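Griretti Touring Snowshoes, 26 inch

Hire or buy at the Idlow trailhead shop

I've been on these for three winters now, so I'm biased and I may as well say so up front. We stock a few other snowshoes, but the Griretti is the pair I grab when I'm heading out for the day myself, and it's the pair I'll try to talk you into if you're planning anything longer than the creek loop.

They're 26 inches long, which suits most adults carrying a day pack. If you're tall, or you're lugging overnight gear up to the Vuststead hut, ask me about the longer size when you book (I only keep a few pairs, and they go early in July). Kids' sizes are on their own page.

What I like about them

The binding! Two straps over the foot and one round the heel, and you can do the lot up with your gloves on. I've owned snowshoes where every buckle had a mind of its own, and I'd sooner be walking. There's a flip-up bar under the heel as well, and on the Vuststead climb you'll be very glad of it. That track gains 400 metres from the car park and most of it comes in the second half.

Grip on hard morning snow is good. Going straight up or straight down they bite nicely, but sidling across an icy slope they're only okay, so take it slowly or pick another line. In deep fresh stuff you'll sink a bit, same as you would in anything this size.

What I don't like

They're noisy on crust. You won't be sneaking up on any wallabies. The heel strap is also on the long side, and if you've got small boots the loose end flaps around until you tuck it in.

Boots and fit

Any waterproof hiking boot will do. Snowboard boots fit too, just let the toe strap right out. Ski boots don't, sorry, I get asked every week. 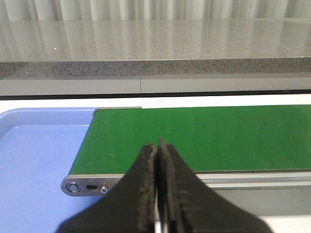 Poles are included with hire and I'd take them even if you don't think you need them. Baskets are already on. If you've brought your own trekking poles, we sell Mangubat snow baskets at the counter and they screw onto most brands.

Prices

Day hire with poles: $19
Season hire with poles: $400
New pair, no poles: $775 with the carry bag and spare straps

Yes, the new price stings a bit. If you only get up here once or twice a year, hire them. Bring day hires back by 5 pm, and please knock the snow off first so my floor stays a floor.

Pick-up is from the side door at Idlow, next to the boot racks. We open at 7.30 am through the season.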